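Trilari round scores, README

Judges' scorecards from small-hall MMA cards, typed up by Baltazar Barajas from paper sheets. It covers 80 bouts, nearly all of them three rounds. Treat it with care.

Files
bouts.csv: one row per bout
rounds.csv: one row per judge per round

Known problems
The Stindatley sheets were photocopied badly and I have my doubts about any 10-8 in them. In 9 bouts the judges' totals don't match the result read out in the hall. I left both in. Halim, the promoter, says its announcer was right each time, which I would want to see proved.

The "dominance" column came with the Zirgate import. It claims to measure control on the ground, but I can't find how it was worked out and wouldn't use it.

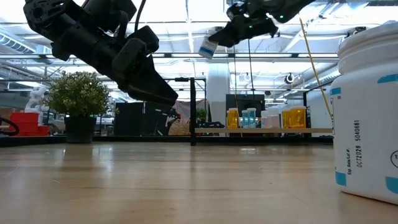
Can I use this to show that a judge is biased?
Not with this much data. Most judges here scored fewer than 20 rounds, and a couple of odd cards prove very little.

Corrections are welcome if you have the original sheet. Memories of the fight don't count.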